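Subject: Re: [onport-repair] small motor, rewind or replace?

On Saturday, August 5, 2023, the Moncrieff bench wrote:

> Got it apart on the blue mat. The windings look fine to me, so I say clean it, put new bearings in and it's good for years. Listia has the bearing kit for 30 dollars. Any objections?

A few, yes. "Look fine" is doing a lot of work there. Look again:

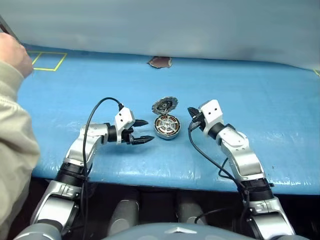 *Motor apart on the blue mat, copper windings showing.*

Copper-colored windings around a hub, sure. Color tells me very little about a short between turns, and I've binned motors that looked prettier than this one. Did anyone put a meter on it? I'd want resistance on each phase, plus each phase to the housing, before spending 30 dollars on bearings. A complete replacement from Skemutia is 60.

I also don't buy "good for years." The last one we cleaned and re-bearinged came back after 232 hours, and the bearings were still perfect.

Post the readings and I'll happily change my mind. Until then please keep the screws in one tray and don't order anything on the group account.

R.
Onport bench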